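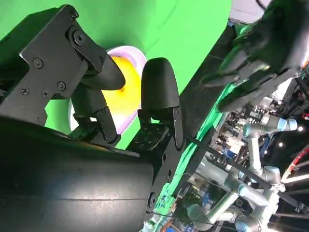
Figure 3. Wrist view during the table-setting demonstration, with the dish partly hidden behind the fingers and the second gripper at upper right.

4.2 What visitors watched, and what they asked

The open day at Plellinport was held in May, and it was by a fair margin the busiest of the visits we report on in this paper. The door counter at the main entrance logged 2,663 people, although that figure covers the whole building, and plenty of them came for the boat tank and the cafeteria and never found their way to our end of the hall. Of those who did, 784 stopped at the table long enough for one of us to make a mark on the tally sheet. We had set out 200 comment cards with a jar of pencils, and the cards were gone well before we packed up, which taught us something about planning for the following year.

The task was kept as homely as we could make it. Two black hands worked over a green cloth, and visitors were invited to tell the operator what they would like moved next. We had argued for some weeks beforehand over whether a tabletop with dishes and small food-shaped things would hold anybody's attention beside the larger machines in the same hall. Cosmin Filip, who ran most of the morning, was all for it; Milagros Restrepo had her doubts and was kind enough to write them down, so that we could come back to them here. Her worry was that people would see a familiar household chore, judge it against their own hands, and walk on unimpressed.

Some did exactly that. Many more stayed, though, and what kept them was very often the pause before contact. In Figure 3, panel b, the fingertips of the left hand are just short of the plate's edge, with the doughnut in the middle and the little striped pumpkin off to the right. People leaned in at moments like this one. Parents lowered their voices — we noticed it again and again — and children called out instructions, most of them quite sensible. 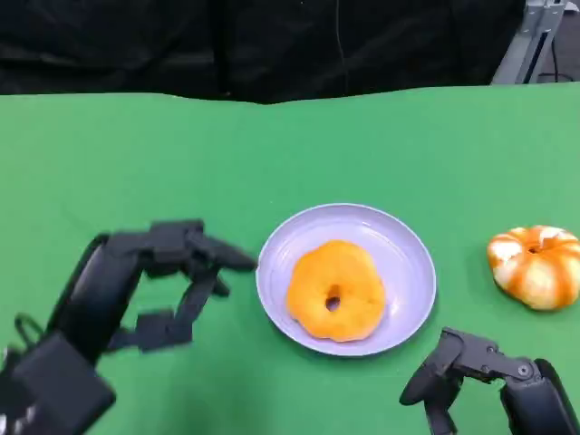
Vol. 2, p. 200

Lenuța Căpraru kept the running notes at the rail, and her pages are the source for nearly everything in this section. She wrote down questions as she heard them, in the visitor's own words wherever she could keep up. The commonest by far was whether the hand could feel what it was touching. After that came questions about breakage, about cost, and about who was "really" doing the moving. One retired baker from Wolov spent a good part of the afternoon with us, going back and forth with the operator over how a person picks up something with icing on it, and we are grateful to her for a conversation that found its way into our revised task list.

We had not expected the wrist screens to matter as much as they did. They were put out at the last minute on a borrowed trolley, mainly so that the people at the back would have something to look at, and by lunchtime there was a small crowd facing the trolley with its back to the robot. From the wrist, a long finger can fill much of the view, and a fingertip above a doughnut looks enormous. Several visitors told us this was when they understood why the work is slow. One boy said it was like trying to eat with your nose on the plate. 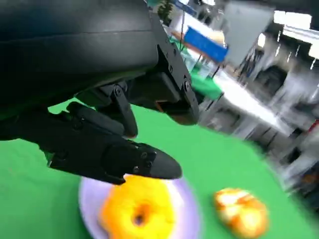 Field Reports: Public Engagement

The close view brought its own trouble, and we would like to be fair about that. Older visitors in particular found the tilted background tiring, and two of the comment cards asked for a steadier picture. Mircea Lungu suggested placing the overhead view beside the wrist view on the same screen, and we tried this for the last session of the day. The questions in Lenuța's notes from that session are longer and more about the task itself, but the crowd was thinner by then and the operator less hurried, so we make no claim for it.

Requests that needed both hands were the favourites. When one gripper held something up above the other, as in panel d, people tended to stop talking altogether, and the operators soon learned to leave a little quiet there before carrying on. Cosmin Rusu, visiting from the Rorkham group, thought the hush was worth studying in its own right, and we have begun to plan for that.

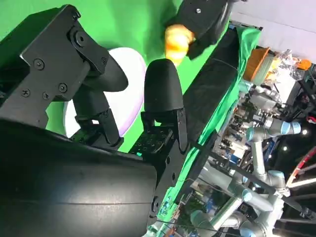
4.3 Changes made after the visit

We came home with a full box of cards and a fairly long list. The rail has been moved closer, the screens now have their own stand, and the operators work in shorter turns with a second person beside them to do the talking. We also print more cards.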